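Keeping snacks crisp, quick tips

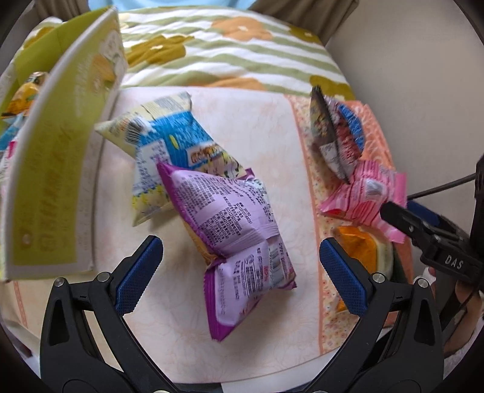

Snack bags on the table, purple one folded over.

Press the air out first. Fold the top down twice, then clip. Clothespins work fine, binder clips better. Crackers go in a jar w/ a tight lid, not the fridge!

Stale chips? Oven, 4 minutes on a dry tray. Watch them, they burn fast. Let cool before you bag them agian.

Write the open date on the bag in marker. Dont store above the stove, too warm.

More pantry tips coming in May.

Posted 3/28/18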